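3.2 水栓の形式と節水行動に関する聞き取り

本節では、集合住宅の洗面所における水栓の形式が、居住者の水の使い方にどのような影響を与えるかについて述べる。調査の対象は、Cemow地区にある賃貸住宅1,325戸である。この地区では建設の時期により設備が異なり、湯と水を別々のハンドルで調整する形式と、一本のレバーで調整する形式の両方が残っている。そのため、同じ地区の中で二つの形式を比べることができる。

質問票はRaluca Bogdanが作成し、Erick Rugemaliraが現地の言葉に訳した。質問は17項目からなり、洗顔、歯みがき、手洗いのそれぞれについて、水を出したままにするかどうかを尋ねた。また、湯の温度を合わせるまでに待つ時間についても、回答者自身の感覚で答えてもらった。実際の使用量の測定は、各戸にメーターがないため行うことができなかった。この点は本調査の限界であり、4章で再び述べる。

回答を整理すると、二つのハンドルを持つ形式の住戸では、一度合わせた温度を失いたくないという理由で、途中で水を止めない居住者が多く見られた。ある回答者は「止めると、また最初から熱さを探さなければならない」と書いている。これに対し、レバー式の住戸では、歯みがきの間に水を止めるという回答が多かった。ただし、レバー式の住戸は比較的新しい棟に集中しており、居住者の年齢も低い傾向がある。したがって、この差をすべて水栓の形式によるものと考えることはできない。

年齢の影響を調べるため、両方の形式に住んだ経験のある居住者7名に対して、追加の聞き取りを行った。聞き取りは12月の夕方に、各自の住戸で行った。7名のうち多くは、転居の後に自分の習慣が変わったことを意識していなかったが、話をするうちに、以前は水を出したままであったことを思い出した。習慣の変化は本人に気づかれにくいというKurka(未刊行の調査報告)の指摘と、この結果は矛盾しない。一方、Deligiannisが述べるような、節水の意識が先にあって設備を選ぶという順序は、賃貸住宅である本調査の対象では確認できなかった。

用語についても、ここで説明しておきたい。予備調査では「混合水栓」という語が回答者によく理解されず、レバー式だけを指すと考えた人もいた。そこで本調査では語による説明を減らし、水栓を部品のまとまりとして捉える考え方を採用した。すなわち、吐水口と操作部が一体になっているか、分かれているかを最初の分類の基準とした。三つの部品からなるものは、分離型の代表的な例として扱う(図3)。
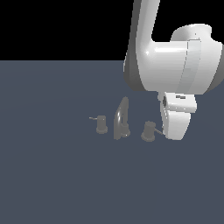 図3 三つの部品からなる灰色の水栓(CG画像)

分離型の水栓には、清掃に関する不満も多く寄せられた。部品の間に水がたまりやすく、石灰が白く残るという意見である。掃除のために長く水を流すという回答もあり、これは質問票の設計の段階では予想していなかった使い方であった。管理会社Rarkexの担当者によれば、清掃の相談は冬に増えるという。ただし、相談の記録は棟ごとの件数だけであり、水栓の形式との関係を調べることはできなかった。

次節では、以上の結果を台所の水栓に関する回答と比較する。台所では食器の量や家族の人数の影響が大きいため、洗面所と同じ分類をそのまま使うことが適切かどうかについても検討する。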